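Flarine Community Help > Arms and Grippers > Faults

Gripper stops halfway and arm goes into protective stop on third ball

Posted by mkoval_77

I'm working on a pick and place task in the Triltwood simulator. The arm takes tennis balls off a table and loads them into a clear tube. The first two go in fine. On the third one the gripper comes down, the fingers start to close, and then the whole arm goes into a protective stop. The log says "force limit exceeded, joint 6" and nothing else.

I have run the task 1,381 times since Friday and it faulted on 1,007 of them. The ball is never in exactly the same place because I randomize the start position. I already raised the force limit and it made no difference. There is also a star fruit on the table as a distractor, but the arm never goes near it. Any ideas?

Severin Tanner

I had the same fault in December. Check your approach height first. If the height is set from the tabletop and the ball radius was rounded down somewhere, the palm of the gripper presses on the top of the ball before the fingers close. In simulation the ball can't squash the way a real one does, so the force climbs very fast and you get the stop. Raising the limit won't help, and I would put it back to the default before you ever run this on real hardware. That limit is there to protect people's hands.

Open the Shim panel, turn on contact points, and step through the descent slowly. Pause it with the fingers still open over the loose ball, before any contact, and write down the gap between the palm and the ball. 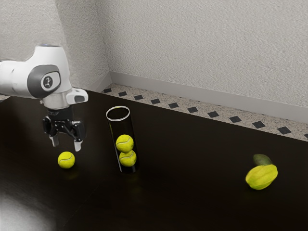 Then step forward until the first contact point appears. If it shows up on the palm, add 2 mm to the approach height and try again. Mine needed two rounds of that — after the second I ran 100 cycles with no stops.

The other thing I would look at is why only the third ball does it. If your script adds an offset after each ball to allow for the stack getting taller, make sure it applies to the drop and leaves the pick alone. I found an old sign error in mine that lowered the pick a little every time.

flirkau_user

Try reinstalling. Fixed it for me on the older version, not sure about the new one.

mkoval_77

It was the offset. It was being subtracted at the pick, so by ball three the palm was well into the ball. Force limit is back to default and I'm running the full set again tonight.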